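Ticket: Break room vending controller drops card sales at Nevthorpe site
Opened by: Linnea Sæther
Assigned: Aslak Halvorsen
Priority: 2
Status: Monitoring

Reported: Card reader on the snack and drink machine shows "Approved" and the item vends, but the sale never reaches the Rurngate back end. Cash sales post normally. First noticed in February when the stock count and the sales report stopped matching.

14:10 AH: Pulled the controller log. The buffer holds 1,000 records and was full. Oldest unsent record is a card sale. Cash records go through a separate queue and are not affected.

14:25 AH: Pinged the Hovland gateway from the controller. Replies normal, no loss. Upload still fails with a timeout after the handshake.
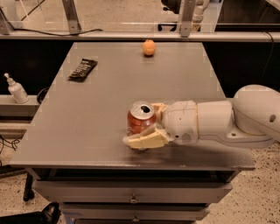
14:50 AH: Compared settings with the unit at Brutden, same firmware. Nevthorpe has the upload batch size set to 1,000, Brutden has 50. The gateway closes the session before a full batch finishes. Retry starts over from record one, so nothing ever clears.

15:05 AH: Set batch size to 50 and restarted the upload service. Did not power cycle the controller. Buffer started draining.

15:40 AH: Buffer empty. 2 records rejected as duplicates, both exported and attached.

LS: Report now shows the missing card sales, but they carry the upload time instead of the sale time. Can that be corrected?

AH: Not from the controller. Sale times are in the exported log. Passed to reporting as a separate ticket. Leaving this one open until the next stock count.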